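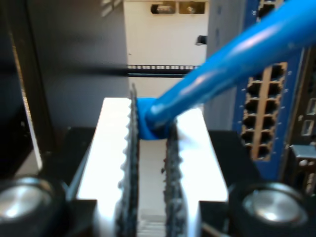
ニュース > ロボット・自動化

LANケーブルの抜き差しを遠隔操作で教える Turnanceが通信ラックで実演データの収集を開始

2025年8月1日

ロボットアームの開発を手がけるTurnanceは、通信機器ラックの配線作業をロボットに覚えさせる取り組み「Jistside」の実演収集を始めた。人が離れた操作卓からアームを動かし、ケーブルをつかむ、向きを合わせる、ポートに差す、ロックを外して抜くという一連の動きを記録して、そのまま学習の手本にする。作業場所は、データセンター保守のIluneoが用意した訓練室だ。

配線作業の自動化は昔から「地味だけれど難しい」と言われてきた分野で、取材する側としてもずっと気になっていた。ケーブルは曲がるし、ねじれるし、置くたびに形が変わる。ポートの間隔は狭く、隣の線をよけながら小さなプラグを正しい向きで入れなければならない。座標を決めて動かすだけの従来のプログラムでは、線が少したわんだだけで手が止まってしまう。だからこそ人の手の加減をまるごと教えようという今回の発想は、見ていてわくわくする。

操作卓には左右の手で握るレバーがあり、握り込んだ分だけロボットの指が閉じる。指は白いブロック状で、内側の向かい合う面に濃いグレーのギザギザしたパッドが付いている。青いコネクタを先端で挟んだまま、太さのあるケーブルをポートのそばまで運んでいく動きは、慣れた操作者だとかなり滑らかだ。挟む位置が少しずれるとコネクタが指の間で傾くため、持ち直すか、そのまま角度で補うかの判断が要る。こうした迷いや持ち直しも削らずに残しているところが面白い。

「最初はきれいな実演だけを集めようとしていました。でも、それで学習させたロボットは、ちょっと引っかかっただけで何もできなくなるんです。今は引っかかったところから立て直す実演を、わざと多めに入れています」と、Turnanceで実演収集を率いるリヤ・レンチョ(Liya Lencho)氏は話す。

立て直しの実演では、操作者はまずコネクタを斜めに当て、縁に触れたところで力を緩め、手首をわずかに回してから押し直す。操作卓のレバーには指先にかかった力が振動として返ってくるので、画面だけでは分かりにくい「当たっている」感じが手に伝わる。記者も少しだけ触らせてもらった。ポートの縁をこするブルッという感触が来た瞬間、思わず声が出た。これは楽しい! ただし差し込みには失敗し、操作を代わってもらうことになった。

訓練室のラックには、練習に使えるポートが256口ある。同じ場所ばかりで練習させるとロボットが位置を丸ごと覚えてしまうため、対象のポートは毎回ソフトウェアが選び、操作者の画面に表示する。照明の向きもその都度変える。1回の収集は20分で区切り、終わると必ず休憩を挟む。レバーを握り続けると指先の感覚が鈍り、実演の質が目に見えて落ちるのだという。

目標は差し込みと抜き取りを合わせて500回分の実演。記録されるのは、アームの関節の動き、指の開き具合、手首に加わる力、それに手元のカメラの映像だ。集めたデータは社内の学習基盤「Araya」に送られ、実演ごとに「つかむ」「寄せる」「合わせる」「押す」といった区切りが付けられる。区切りの候補は自動で出るが、最後は人が映像を見ながら直している。レンチョ氏によると、一番意見が割れるのは「合わせる」と「押す」の境目で、操作者本人に聞いても答えが揺れるそうだ。

Iluneo側の窓口を務めるヤブシラ・アベラ(Yabsira Abera)氏は、長くラックの前で手を動かしてきた保守技術者でもある。今回は操作者としても参加し、2日間の練習を経て収集に加わった。

「ケーブルを抜くとき、私たちは引っ張る前にちょっと押すんです。ツメの噛み込みが緩むので。無意識にやっていたことなので、操作卓で同じことをしようとして初めて、自分の癖に気付きました。それがロボットの手本に入るのは、うれしいですね」(アベラ氏)

アベラ氏の実演が加わったことで、手順書にも変更があった。以前は抜き取りの手順が「つまむ、引く」としか書かれていなかったが、現在の版では引く前に軽く押し込む動作が入り、隣のケーブルを指の背でよける動きも追記されている。現場の人が持っている細かな工夫が、こうして少しずつ記録に移っていく。配線の経験がある人に操作を頼む価値は、想像していたよりずっと大きそうだ。

課題も残っている。濃い色のケーブルが重なると、手元の映像ではどの線がどのコネクタにつながっているのか見分けにくい。金属部品に照明が映り込むと、ポートの縁を見失うこともある。Turnanceは手首側の力の情報をより重視した学習を試す一方、操作者の画面に別角度の映像を追加する準備を進めている。また、現時点でロボットに任せるのは訓練用ラックに限られ、稼働中の設備に触れる計画はまだない。

学習済みのロボットが自力で抜き差しに挑む公開試験は、12月に同じ訓練室で行う予定。試験では操作者が卓のそばに控え、ロボットが迷った場合はその場で操作を引き取り、引き取った後の動きも新しい手本として記録する。対象ポートの選び方や成功の判定基準は、試験前にIluneoと共同で公開するとしている。

Turnanceは収集に参加する操作者も募っている。ロボットの操作経験は問わず、ラック配線の実務経験がある人を歓迎するという。参加者は事前に操作卓での練習を受け、レバーの重さや振動の強さを自分の手に合わせて調整してから収集に入る。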